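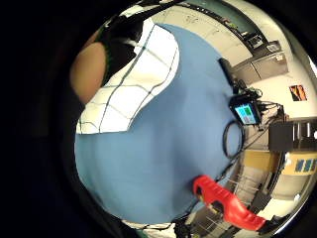 blue glove, gridded panel, cables on the right, red part lower right

Glove rig rules, v2 draft, pls tear apart

tayla_h
OK so trying to get one page of rules everybody follows before a recording session at Briltdale. Draft:
1. Cables clipped or taped before power on. No hanging loops.
2. Screen facing out so a second person can read it.
3. Gridded cloth flat. Smooth it before each take.
4. Red part checked for wobble, by hand, every 22 takes.
5. Log sheet filled in same day.
What am I missing

cetasero_kam
Rule 1 as written is already broken in your own pic, thin black cable looping under the display. I'd change it to "no loop you can get a finger thru". Zero slack is worse, you pull the connector.

tayla_h
fair. fixing

marilou.v
Disagree w/ Kamarul. Finger size is not a standard. Whose finger?? We lost a bunch of takes in December to one snagged lead, out of 1,503 we threw away 563. Clip it all down, leave the slack at the connector end only.

cetasero_kam
and how many of the 563 were the lead? I remember a lot of those being bad labels

marilou.v
Enough of them. Don't have the split here, will look

Hae-won
Can we talk about 3. "flat" is never going to happen on a curved glove. The bottom edge of that panel is wavy. Say "no folds across the grid lines" and be done.
Also 4, why 22

tayla_h
22 is one tray at Briltdale, so you stop there anyway. Will take your wording for 3

rosine_c
Missing: who is allowed to say stop. At Lagman anyone in the room could call it, no reason needed, take gets marked S and you move on. Put that first, before cables.

marilou.v
+1 to Rosine

cetasero_kam
Ok for stop. Not ok with a full restart after every stop tho, Misness did that and it took forver. Resume from the last good take.

Hae-won
only if someone rechecks the cables before resuming

tayla_h
Putting stop as rule 1, resume w/ cable check as rule 2. Loops I'm leaving open till Marilou finds the split. v3 up tonight after 8

marilou.v
found the sheet, it's on the other laptop. tomorow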